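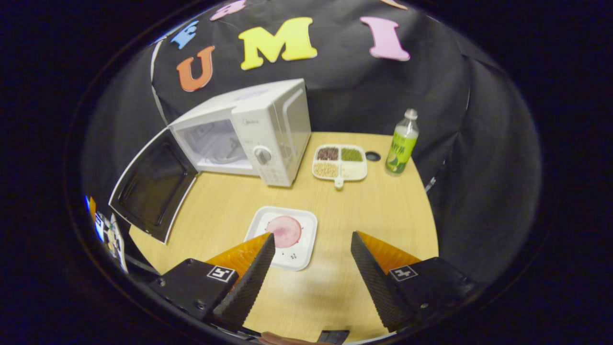 # Recording good demonstrations with the hand-held gripper

This page is the third part of my notes on the gripper which I build at home. In part one I printed the fingers, in part two I mounted the camera. Now we come to the recording. I write it for the people of the Karkley workshop who want to repeat the build, but it should work in any room with a table.

The task for this part is simple to say: take the food from the plate and put it in the microwave. For a robot it is a rather long task, so please practise the movement by hand a few times before you record anything.

## What you need

- the finished gripper, with both markers glued on the finger housings
- a table and some black fabric
- a small microwave, a square plate and a slice of ham or similar
- a memory card with enough free space
- a notebook

The microwave stays unplugged during all the work. We only need the door.

## 1. Prepare the table

Hang the fabric behind the table and along the sides. My first recordings were made against a white wall with nothing on it, and the tracking lost its position again and again. Plain black cloth has the same problem if it fills the whole view, so I fixed big foam letters on it. The colours are not important, but the letters must not move between recordings. Press them well.

Turn the microwave so that the door can open fully without touching the cloth. Put the plate in front of it, with free table on the side from which your hand comes.

Leave a few other things on the table too. I use a divided tray with beans and rice and a drink bottle with a green label. The robot should learn to ignore them, and this is only possible when they are present. Change their places every 23 recordings.

## 2. Check the fingers

Open the gripper completely and look at the camera preview. Both square markers must be visible, the left and the right. Now close it slowly. If one marker disappears on the way, loosen the two screws of the camera holder and tilt it down a little.

Wipe the black pads with a damp cloth. Grease from the ham gets into the texture quickly, and then the slice slides out. I clean them after each break.

## 3. Record

1. Start the camera and hold the gripper still for three seconds.
2. Open the door, if it is closed at the beginning.
3. Go to the plate with open fingers. Come from a low angle.
4. Close on the edge of the slice. Do not press on the plate.
5. Lift, move to the microwave, put the slice inside and open the fingers.
6. Take the gripper back out before you stop the camera.

Move at half of your normal speed. When you make a mistake in the middle, do not correct it. Stop, write the number of the file in the notebook and start again from step 1.

## 4. Sort the files

I keep the files in one folder per day, with the name of the task in front. My converter script, Undero, reads the folder and makes one list with the width of the finger opening for each moment. If it reports a missing marker, look at the recording before you delete it. Often it is only a reflection, and moving the lamp is enough for the next time.

At the moment I have 163 usable recordings of this task. The first training was poor with the door and acceptable with the slice, so I am now recording more with the door half closed.

Last change of this page: 2021-03-03. The drawing for the camera holder is in part two.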